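Frequently Asked Questions: Stream and Well Water Testing in the Lencho Valley

These questions come up at every meeting of the well owners' group, so we've put our answers in one place. We have opinions and we don't hide them. If you want a cheerier version, the Plerodora Water District has a brochure.

Who writes this page?

Coralie Halliday and Obsa Ayele. Coralie ran a county water lab for many years and Obsa farms downstream of the Ferker settling ponds. The group pays for web hosting and lab fees out of dues. We take no money from the district, from Ferker, or from anyone who sells filters.

The district says the water meets all standards. Isn't that the end of it?

It's the end of it for the water the district tests. The district samples treated water from its own lines. It doesn't sample private wells, and it samples the creek at one spot, upstream of the ponds. A statement can be perfectly true and still tell you nothing about the glass in your hand. When you read "meets all standards," ask which water, taken where, and in what month.

We also wonder about the timing. The creek sample has been drawn in March, when snowmelt is running and almost anything you put in the creek is diluted. We have asked for a late summer sample more than once. We were told the schedule is under review.

What is actually wrong with the creek?

We don't fully know, and we distrust anyone who claims to. What we have is a set of nitrate readings from 12 wells, taken by members and run at an outside lab. In 2 of those wells the result was above the federal limit of 10 milligrams per liter for nitrate as nitrogen. Both sit on the low side of the valley. That's worth worrying about. It doesn't prove where the nitrate came from.

Is Ferker to blame?

Maybe in part. The ponds are old and we have never been shown a liner inspection. But there are also fields, feedlots and a great many aging septic tanks in this valley, and several of the loudest voices against Ferker belong to people whose own tanks haven't been pumped in a very long time. A point source is easy to be angry at because it has a gate and a sign. Runoff from everybody's land is harder to photograph and harder to sue.

Could a lab tell the sources apart?

Sometimes. Isotope testing can help separate manure and septic waste from commercial fertilizer, but the ranges overlap, and mixed sources give muddy answers. It costs a good deal more than a plain nitrate test. We'd like to see it done on a handful of wells. We would not like to see it treated as a verdict.

Is there enough water, never mind how clean it is?

Less than there was. Obsa's well has been lowered once already, and his neighbors report the same. When the water table drops, whatever is dissolved in the remaining water can become more concentrated, and pumping may pull in water from directions it didn't used to come from. The district treats supply and quality as two subjects with two separate plans. We think that's a mistake, and we've said so in writing.

The new plan promises a 70 percent cut in runoff. Will that happen?

We doubt it. The figure comes from a model, and the model assumes that every landowner along the creek plants a buffer strip and keeps it up. The plan has no money for fencing or seed and no way to check. We asked what the result would be if half the landowners took part. There was no answer in the response we got, only a paragraph about partnership.

Buffer strips are a good idea, by the way. Plant one if you can. Our quarrel is with the arithmetic.

Should I buy the Plastari filter everybody is talking about?

Ask the seller for an independent certification that names nitrate. We asked and received a leaflet with a mountain on it. Plain carbon filters, whatever name is on the housing, do very little for nitrate. Reverse osmosis and ion exchange can remove it if the unit is sized and maintained properly. Test your water before you spend anything, and test it again after the unit is in.

Can't I just boil it?

No. Boiling kills germs, but it leaves nitrate behind in less water, so the concentration goes up. If you have a baby in the house and you don't know your nitrate level, use bottled water for formula until you do.

How do I take a sample properly?

Use the bottle the lab sends you and follow the lab's sheet, even where it differs from what you read here. Take the sample from a cold tap ahead of any softener or filter. Let the tap run for several minutes. Don't rinse the bottle if it has preservative in it. Keep it cold and get it to the lab within the time they give you, which for bacteria is short. Write the time on the label. We have thrown out more results for missing labels than for any other reason.

Are home test strips any good?

They're fine for telling you that something is badly off. They are poor at telling 8 from 12, and that's just the range where you need to know. We won't add strip results to our map, so please stop mailing them to us.

Do you hold meetings, and can I bring my kids?

Yes to both. We meet in the grange hall at 7 p.m., and the meetings run long. There are usually a few toys out.
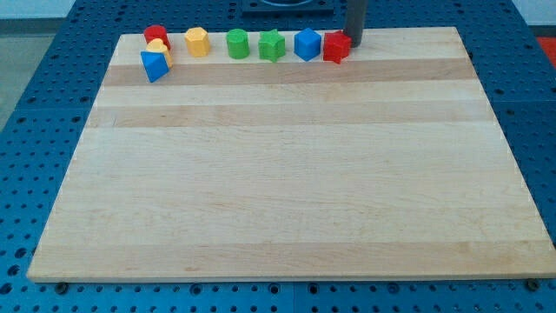
Shape blocks along the back of a wooden board.

Will my results be made public?

Only as a dot on the map, moved slightly so that it doesn't point at your house. We don't publish names. You should know, though, that some states and lenders require sellers to disclose known test results, so ask somebody qualified if you plan to sell. A few people have told us they would sooner not know. We can't agree, especially where there are children, but it's your well.

Why should I trust you any more than the district?

You shouldn't, particularly. Twelve wells is a small sample, and the people who volunteered them were mostly already worried, so our readings may well run high. We post the lab sheets with names removed so you can check our work. We'd be glad if the district did the same with theirs.

What would change your minds?

A late summer sample below the ponds, a liner inspection we could read for ourselves, and two years of well readings taken by someone with no stake in the outcome. If all of that came back clean, Coralie has promised to say so at the top of this page in large type.

How do I get a sample bottle?

Ask at a meeting or leave a note in the box at the grange hall. Bottles are free to members. Bring it back to Obsa before 10 a.m. on a lab run day, with the label filled in.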